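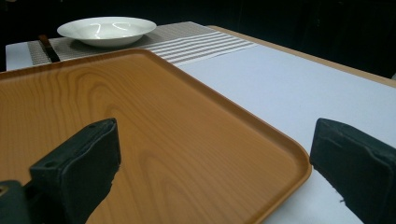 Dostero Opens Its Court Opinion Tracker to Everyone, Free of Charge

FOR IMMEDIATE RELEASE
19 Jul 2023

Hello from Dostero! I run this little outfit, I write the newsletter, and I'm also the one who writes the press releases, so you get me for this one too.

As of this morning, Nulov is open to the public. If you've been on our mailing list for a while, you know Nulov as the thing I keep promising. It's a free website that follows written opinions from state appeals courts and explains them in plain English, usually on the same day they come out. You don't need a law degree, and you don't need a subscription. You don't even need to make an account unless you want the email alerts.

I started this because I was tired of reading opinions at my kitchen counter and then trying to explain them to friends over the phone. A state appeals court can change how your security deposit works, or whether the police can look in your glove box, and most people hear about it months later (if they hear about it at all). The big federal cases get plenty of coverage, and I love following those as much as anybody! But the state courts are where most of us would ever end up, and their opinions tend to land on a website on a quiet morning and just sit there.

So what do you get? Each opinion has its own page. At the top is a short summary, never more than 20 lines, saying who sued whom, what the court decided and what happens next. Under that is a link to the full opinion on the court's own site, because I want you to be able to check my work. If there's a dissent, it gets its own summary, and I've tried hard to be as fair to the losing side as to the winning one. Dissents are often the best reading, to be frank.

We're launching with 1000 opinions already summarized, going back to January. They cover 3 subjects for now: housing, search and seizure, and public records. I know, I know, family law people, you've already written to me. It's next on the list and I'm reading your emails.

The summaries are written by people. Each one is read by 2 lawyers before it goes up, and neither of them is the person who drafted it. When we get something wrong (we will), the correction goes at the top of the page with the date on it, and the old wording stays visible underneath so you can see what changed.

A few questions came up again and again from our test readers, so let me take those now.

Is it legal advice? No. Nulov can tell you what a court said, and that's where it stops. If you have a deadline or a hearing coming up, please talk to a lawyer or your local legal aid office.

Will it be in other languages? Yes, and I'm very excited about this part! Thái, our translation partner, is already working through the housing opinions in Vietnamese, and the first batch goes up later this summer. Spanish comes after that. We're translating the summaries only, so the linked opinions will still be in English.

Who's paying for it? Hundirau, a small foundation that supports public access to the courts, gave us a grant that covers the hosting and the reviewing lawyers. They don't see summaries before you do and they don't pick the cases. The rest comes from our paid newsletter, which I will now shamelessly mention still exists and still goes out every Friday.

Can I reprint a summary? Please do. Local papers, tenant groups, classrooms, libraries, whoever wants them. Run it in full, credit Nulov and link back to the page so your readers can see any corrections. If you need to cut it for space, drop us a line first and we'll usually turn a shorter version around the same day.

We'll also be live-blogging on big opinion mornings, coffee in hand, starting when the courts come back from their summer breaks. Bring questions. The comment box will be open, and I'll answer what I can while I'm still reading page one.

About Dostero

Dostero publishes news and explainers on state courts for general readers. It is independent and reader-supported, and it makes the Nulov opinion tracker.

Press contact

Reporters can reach me through the contact form on the Dostero site. Pick "press" from the menu so it comes straight to my inbox, and tell me your deadline in the first line. I'm happy to talk by phone, and I can set up a walk-through of the tracker for your newsroom if that's useful.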